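Ticket 1210: tabletop still sticky in patches after oiling
Product: Gudo table, light wood top
Opened by: Delia Núñez
Status: open, waiting on customer

Hi, me again! I wrote in back in March about the wobbly leg (fixed, thank you, Kumiko, the longer bolt did it) and now I've got a new one for you. I put the Prestar oil on the top like the leaflet says, two coats, wiped each one off after 30 minutes, and it's still tacky in patches. If I leave a sheet of paper on it overnight it sort of grabs. The legs got the same oil from the same can and they're fine, so I'm guessing it's me and not the oil, but I'd love to know what I did.

Stuff I've tried so far: rubbing hard with a dry cotton rag (helped a little), opening the windows for a couple of days (nothing), and a damp cloth with dish soap, which my brother-in-law Gervasio told me off for. He says soap raises the grain. Does it? It feels the same to me, but I haven't dared do it again. 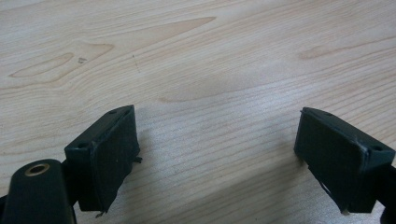

The other thing is a tiny dark speck in the top. I first took it for a crumb stuck in the oil and went at it with a fingernail, and it didn't budge. I can live with it, I just don't want to sand through the finish chasing it if it's part of the wood. It was 109 dollars for the top alone, so I'm a bit nervous about going near it with anything rough!

Reply from Kumiko Arai, support
Hi Delia, glad the leg is behaving. Tacky patches nearly always mean the second coat went on before the first had cured. Please leave it alone for a full week, then wipe a small area with a little mineral spirits on a white rag and tell me if the rag comes away yellow. Keep the windows open while you do it, and lay the rag out flat outdoors to dry afterward. No sanding yet, please. Leave the speck too, small marks like that are common in pale wood.

Reply from Delia Núñez
OK, waited the week and did one corner. The rag came away yellow, really yellow, and that corner feels smooth now! So do I carry on over the whole top, or do it in sections? I've got around half a bottle of spirits left. Also, when can I put the Plillex mat back on it? It's rubber on the bottom and I don't want to trap anything under there.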